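From: Custódio Pinheiro
To: tetside-users
Date: March 8, 2019
Subject: Re: [tetside-users] Approval step skipped when a draft is duplicated

On the list, Tseng wrote:

> We moved our content calendar from Cludar to Tetside in August and most
> of it works as expected. One problem remains. When an account manager
> duplicates a post that the client has already approved, the copy keeps
> the green "approved" mark, even after the caption is changed. Two such
> copies were published last month without the client having seen them.
>
> Is this a setting we have missed, or a fault? We have 109 posts in the
> queue and I would like to avoid opening each one.
>
> Also, what is the right way to attach a replacement picture without
> losing the comments?

It is the default setting. Approval is stored against the post record and the duplicate command copies the whole record, approval field included. Editing the caption afterwards does not clear the field unless "Reset on edit" is switched on for the workspace. Workspaces brought over from Cludar have it switched off, as Cludar had no equivalent and the importer leaves blank fields at their lowest value.

To put it right:

1. Open Workspace, then Workflow, and switch on "Reset on edit". This applies to new edits only. Existing posts are not touched.

2. In the queue, filter by "Approved" and by "Origin: copy". Select all and choose "Return to review". The client receives a single notice for the batch. If the batch is large, warn them first.

3. For pictures, use "Replace file" in the post's media panel. Do not delete the old file and upload a new one. Comments are tied to the media slot, and deleting the file removes the slot. A replaced file keeps its comments and shows the new preview at once.
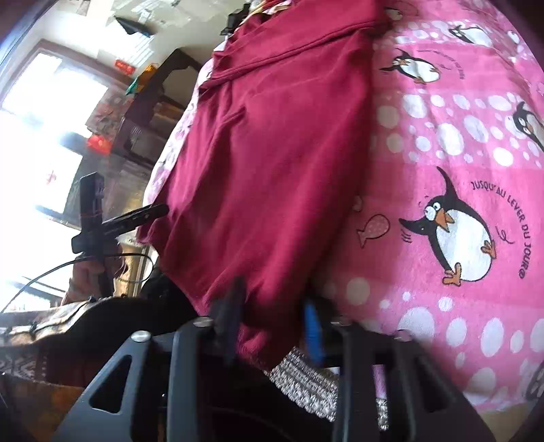

4. After replacing a file, check the alternative text by hand. It is carried over from the old file and there is no warning that it may no longer fit.

5. Under Members, check who holds the "Publisher" role. A Publisher can send out a post in review if the lock is off. The lock is a separate tick box and the importer ignores it as well.

The history panel shows who made each copy, but entries are dropped after 30 days. If you need to show your client what happened with those two posts, export the history now. The export is a plain CSV file and the times in it are UTC, whatever the workspace is set to.

I have not tested any of this with the Jidimgate connector. It writes to the queue through the older interface and may bypass step 1 altogether. If you use it, make one copy of a harmless post, edit it through the connector, and look at the approval field before relying on the setting. I would be interested in the result.

Custódio

_______________________________________________
tetside-users mailing list
To unsubscribe, send a blank message with the subject "unsubscribe"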